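Home | Forums | Support | Known Issues | Patch Notes | Account

Ticket: Warden shield skill drops early, and takes the Warden with it
Game: Londesness
Category: Combat / Skills
Status: Closed, pending patch

What happened

My Warden has a skill called Pureline. The tooltip says it absorbs all incoming damage for 20 seconds, which is the whole reason anybody lets a Warden into a group. Since the last patch it has been lasting 8. I found this out in the Villa dungeon, standing in front of the second boss with a full health bar and a great deal of confidence.

The icon stays up for the full time. So does the blue glow. The character looks protected in every respect except the one where damage stops arriving.

Steps to reproduce

Enter Villa with a full group. Pull the second boss. Cast Pureline once the boss starts its slam. Wait. Apologize to the healer.

What I tried first

I relogged. I cleared the cache folder, as the sticky post tells everyone to do for every problem, including billing ones. I turned off all my add-ons, so I got to see the default interface again and remember why I had add-ons. I ran the file check, which told me everything was fine in a cheerful green font.

Then I took off every piece of gear and put it back on one slot at a time. This eats most of an evening and the guards in Firnmont make remarks. The shield lasted the full time naked. It lasted the full time with boots, gloves, helm and chest. It dropped early the moment I put on the belt.

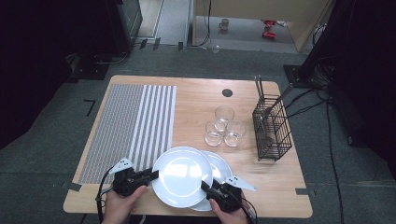
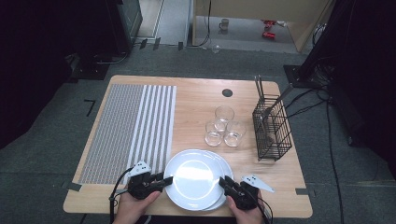
Posted by: Ticket owner, Warden main
30 March 2019

Update after the first reply

Thank you for the quick answer. I have now cleared the cache folder again.

To respond to the rest of it: no, I am not confusing Pureline with the weaker shield that Wardens get at low level. They have different icons, different sounds and different hotkeys, and I have been pressing both of them since January. No, it isn't lag. The combat log has the hit landing for 1,235 while the buff is listed as active one line higher. I have attached the log as a text file, because the form would not take it any other way.

The belt is the crafted one from the Firnmont quartermaster, the one with the bonus to taunt range. I bought a second copy to rule out a cursed item. Same result, less gold.

Update after the second reply

I was asked to test outside Villa. I did, on the training dummies, and the shield seems fine there, though a training dummy does not hit back and would be a poor judge. So I went out to the wolves on the north road and pulled until I had 2 packs on me. With the belt on, the shield dropped early. With the belt off, I stood there for the full duration being chewed on with no effect, and a passing mage asked if I was all right.

One more thing that may help whoever reads the code. If I put the belt on after casting, the shield behaves. If I cast with the belt already on, it doesn't. My guess is that the taunt range bonus and the shield duration are reading from the same place, and whichever is written first wins. I don't work there, so take that for what it's worth, which at current quartermaster prices is a belt.

Workaround for anyone who finds this through the search

Unequip the belt before the pull. Cast Pureline. Put the belt back on. You can't swap gear once the boss is engaged, so this only covers the first cast, and after that you're on your own with whatever cooldowns you have left. I've been opening with Pureline, then running the old low-level shield for the slam and leaning on the healer for the rest. It's ugly. We got through the second boss this way on the third try.

Or wear a different belt. You lose the taunt range, so the archers in the back of the last room will wander off and shoot your mage. Ours has been told to regard this as part of the encounter.

Please don't replace the tooltip and call it fixed. I've seen that done to other classes.

Final reply from support, pasted here as the page hides it after closing

"We have confirmed an interaction between Pureline and certain waist items. A correction is planned for an upcoming patch. In the meantime, please try clearing your cache folder."

Cleared it. Shield still drops early with the belt on. I'm leaving the log attached and will test again when the patch is up.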